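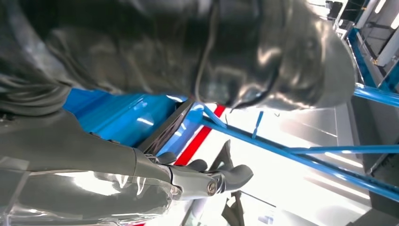
손목 카메라로 본 작업 모습. 구겨진 검은 물체 아래쪽에 회색 그리퍼가 있다.

Grondow 작업반 소식 – 손으로 가르치는 로봇

4월부터 Grondow 작업반이 원격 조종 시연을 모으고 있습니다. 지금까지 쌓인 시연이 벌써 122회! 목표는 200회이니 절반을 훌쩍 넘겼네요.

이번 과제는 검고 번들거리는, 주름이 잔뜩 잡힌 부드러운 물건 다루기입니다. 상자나 컵이라면 잡을 자리가 뻔한데, 이런 건 집을 때마다 모양이 달라져서 조종하는 사람도 매번 새로 고민하게 됩니다(그래서 더 재미있어요). 게다가 조명이 주름마다 하얗게 반사되니 손목 카메라 화면만 보고는 어디가 접힌 곳이고 어디가 그냥 빛인지 헷갈리기 일쑤입니다.

조종을 가장 많이 맡은 Marisol Condori 님은 처음엔 시연 한 번에 몇 분씩 걸렸는데 요즘은 30초면 끝냅니다. 비결을 물었더니 "손가락을 미리 조금 벌려 두고, 천천히 다가가다가 닿기 직전에 한 번 멈춰요"라고 하네요. 그 짧은 멈춤이 기록에 그대로 남아서 학습한 로봇도 똑같이 멈칫하는데, 그걸 처음 본 날은 다들 환호했습니다!

데이터 정리는 Vasanthi Gounder 님이 맡고 있습니다. 잡다가 놓친 시연 16회도 지우지 않고 따로 표시해 두었어요. 다시 잡으러 가는 동작이 담겨 있어 다음 학습 때 함께 넣어 볼 생각이라고 합니다.

직접 조종해 보고 싶은 분은 오후 3시 이후 작업반으로 오세요. 처음 하시는 분은 연습용 과제부터 시작하고, Marisol 님이 옆에서 도와드립니다. 다음 호에는 Hotden 팀과 함께 준비하는 양손 조종 이야기를 싣겠습니다.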